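Pundomix Arm Kit: a semester with a robotics club

Review posted Mon 12 May

I run an after-school robotics club with Lucrezia Sorrentino, and since the fall our kids have been building, breaking and rebuilding the Pundomix, a tabletop arm kit with a two-finger gripper and a little wrist camera. I've been meaning to write it up for ages. Short version: I love this thing, and I have a few complaints!

We paid for ours out of a bake sale and a very kind check from a local hardware store, Lo Presti, so price was a real worry. Before this we used the Semov, which is a sturdy arm but comes with its own block-style software that you can't get underneath. Our older kids hit the ceiling on that one in a month. With the Pundomix you write ordinary Python from day one, and if you want to mess with the motor settings, go ahead, they're all in a text file.

Building it took us 6 meetings. The manual says two, and maybe that's right if you are an adult alone in a quiet room (we are not). The drawings are big and clear, the screws come in labeled bags, and the only step that tripped everybody up was the wrist, where the camera cable has to go through before you close the housing. It says so in small type on the page after the one where you need it. Remo Guerra, one of our eighth graders, took that wrist apart three times and can now do it faster than I can.

The gripper is my favorite part. The fingers are plain plastic, they come off with two screws each, and the design files are included so you can print your own. Our kids went through a long phase of making fingers: skinny ones, fat ones, a pair with rubber bands wrapped around the tips that worked better than it had any right to. If your club has a printer, you'll get weeks out of this alone.

For the spring project we picked the oldest job in the book, which is cleaning up toy bricks. The arm has to find a brick, pick it up and put it in the bin. We went with the oversized toddler kind on purpose, because the small ones are miserable for a beginner gripper and the big ones give you studs you can see on camera.
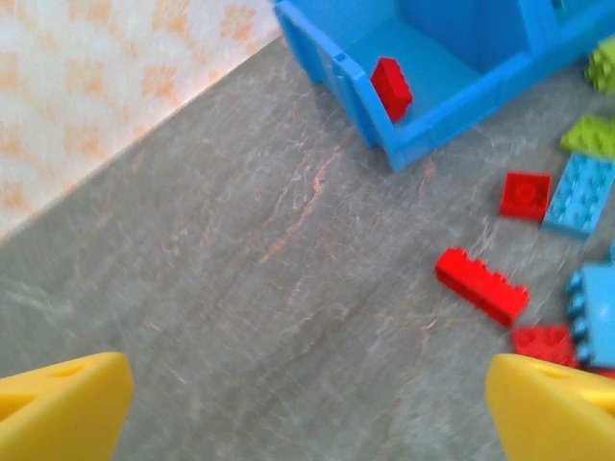

Writing the "find a brick" part was where the wrist camera paid off. The kids can pull up exactly what the arm is looking at, and you would not believe how much arguing that settles. One team had set their color filter for red and couldn't understand why it kept choosing the same spot every run. Ten minutes of staring at the live view and they spotted that two bricks touching each other looked like one long brick to their code. Lucrezia didn't give them a single hint, and they were so proud they missed their ride home.

Picking up is harder than finding. A brick lying flat and square to the gripper is easy, and one tipped on its side at a funny angle is a whole evening's work. Our best team got to 36 good picks in a row of practice runs, starting with one brick at a time, and then we let them try a pile. The pile won. They're still at it and they have plans for July.

Now the complaints. The camera focus is fixed, so anything right up at the fingertips goes soft, and you end up backing the arm off to get a sharp picture and then moving in blind for the last bit. You can work around it, and it makes for a good lesson, but I'd pay a little extra for a better lens. The shoulder motor gets warm in a long session, so we take breaks. And the clamp that holds the base to the table is too small! Ours wouldn't open wide enough for a thick tabletop and we replaced it with a bigger one from Simari, which has held ever since.

Spare parts have been easy to get. We stripped a gear in the elbow in week four (a cup of juice was involved, don't ask) and the replacement showed up before our next meeting. The online examples are good up to a point, then they jump from "wave hello" straight to camera math with nothing in between. We wrote our own worksheets to fill the gap, and I'm happy to share them if you leave a comment.

Would I buy it again? Yes, and we're saving up for a second one so the teams don't have to take turns. I'd say it's best from sixth grade up, with one patient adult per arm. Get extra screws, and buy the bigger clamp when you buy the kit.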